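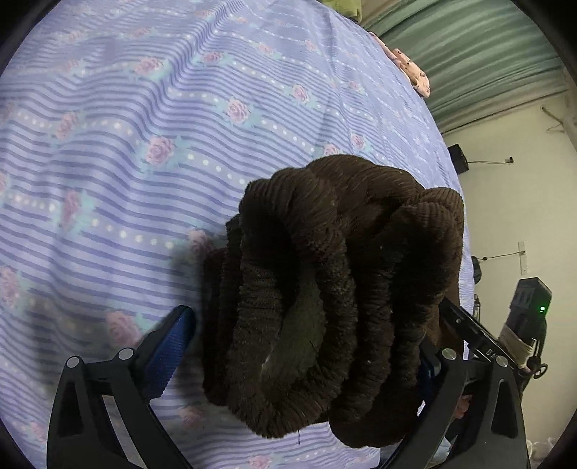

Members are invited to comment on pad selection for the Skallden two-finger hand tool, as used at the Pellirstead site. The present unit carries blue textured pads, and our question is whether these should be retained for bulky clothing. A dark brown ribbed garment bunched on a bed sheet offers thick rolled folds, and the fingers may be placed on either side of it with the pads facing the pile. We would welcome comparisons with the smooth Nwankwo pad.
Temitope Isah

desutbridge_lab
Our laboratory completed 2,000 grasps with each type. The textured pad was preferred on ribbed fabric. On thin sheets it collected lint and required cleaning every 192 cycles.

linkage90
I must respectfully disagree. The smooth pad performed equally well once closing force was raised. The texture is of secondary importance.

desutbridge_lab
Raised force marked the plush fabric in our tests. We could not recommend it.

Temitope Isah
Both views are noted. The textured pads will remain fitted until May, and closing force will be recorded for each trial.

linkage90
That is acceptable. Kindly publish the force readings with the results.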